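Stecklinge von Pelargonien sauber schneiden und bewurzeln

Wer einmal gesehen hat, wie aus einem fingerlangen Triebstück in wenigen Wochen eine kräftige kleine Pflanze wird, der will im Spätsommer gar nichts anderes mehr machen! Mir geht es jedenfalls so, und im September steht bei mir jede Fensterbank voll. Der beste Zeitpunkt ist der Moment, in dem die Mutterpflanzen noch im Wachstum sind, die größte Hitze aber vorbei ist.

Was du brauchst

Ein scharfes Messer mit glatter Klinge
Brennspiritus oder Isopropanol und ein sauberes Tuch
Anzuchterde, mit Perlit oder grobem Sand gemischt
Töpfe mit 7 cm Durchmesser
Etiketten und einen Bleistift (Filzstift bleicht aus, glaubt mir)

Schritt 1: Mutterpflanze aussuchen

Nimm nur Triebe von Pflanzen, die rundum gesund aussehen. Schau dir auch die Blattunterseiten an. Pusteln, wässrige Flecken oder eingerollte Ränder sind ein Ausschlussgrund, so schön die Sorte auch sein mag. Meine 'Nivalari', eine halbgefüllte weiße, habe ich damals von Jairo Flores aus dem Tauschkreis bekommen, und er hat mir eingeschärft, lieber ein Jahr zu warten als von einer kranken Pflanze zu schneiden. Recht hatte er.

Schritt 2: Schneiden

Klinge abwischen, und zwar zwischen zwei Mutterpflanzen jedes Mal neu. Der Trieb soll 10 cm lang sein und möglichst keine Knospen tragen. Geschnitten wird knapp unter einem Blattknoten, in einem Zug, ohne zu quetschen. Danach die unteren Blätter abnehmen, dazu die kleinen Nebenblättchen am Stiel — die faulen sonst als Erstes. Zwei bis drei Blätter an der Spitze reichen völlig.

Schritt 3: Antrocknen lassen

Pelargonien mögen es, wenn die Schnittstelle ein paar Stunden an der Luft liegt. Ich schneide morgens und stecke am Abend. Ein schattiger Platz genügt, in die Sonne gehören die Triebe auf keinen Fall.

Schritt 4: Stecken

Töpfe füllen, leicht andrücken, mit dem Bleistift ein Loch vorbohren und den Steckling bis über den untersten Knoten hineinsetzen. Einmal vorsichtig angießen. Bewurzelungspulver kannst du weglassen, Pelargonien wurzeln auch so willig genug. Und bitte keine Haube darüber! Bei Fuchsien ist sie Gold wert, hier holt man sich damit nur Grauschimmel und Schwarzbeinigkeit ins Haus.

Schritt 5: Pflegen

Hell, ohne pralle Mittagssonne, bei 20 Grad: So fühlen sie sich am wohlsten. Gegossen wird erst wieder, wenn sich die Oberfläche trocken anfühlt. Wird ein Stängel unten schwarz und weich, kommt der ganze Topf samt Erde in den Restmüll. Gelbe Einzelblätter dagegen sind harmlos, einfach abzupfen.

Nach 30 Tagen kippe ich den ersten Topf vorsichtig in die Hand und schaue nach — ein herrlicher Augenblick, wenn ringsum weiße Wurzeln zu sehen sind! Dann darf die Triebspitze ausgeknipst werden, damit sich die Pflanze schön verzweigt, und der Umzug in einen größeren Topf steht an. 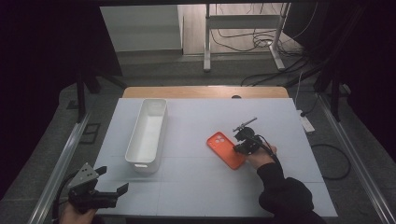

Beim Umtopfen nehme ich normale Blumenerde und dünge die ersten Wochen noch nicht. Den Winter verbringen die Jungpflanzen kühl und so hell wie möglich, dabei eher knapp gegossen. Ins Freie dürfen sie erst nach den letzten Frösten, anfangs nur tagsüber und an einem geschützten Platz.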